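June 14, 2023

Back on the waterproofing wax. Batch 2 of the Tumden recipe finally set up right (hooray!), so I cut swatches from the Pickering cotton and gave each one a thin coat with the old brush. Smells like a candle store in here, sorry everybody. The Forkis stuff still goes on lumpy and I'm close to giving up on it. 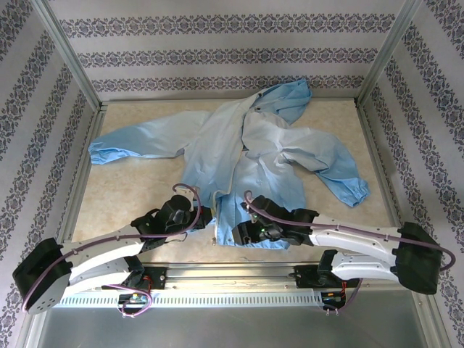

Anyway, the spray test. I put 400 ml through the nozzle over each swatch and the Tumden ones beaded up nicely, except along the fold lines, where the wax cracks and water creeps in. More beeswax maybe? Or a softer oil – I keep going back and forth. Need to order 50 more swatches from Rerthorpe before August.

Left the coated ones on the rack, please don't stack them!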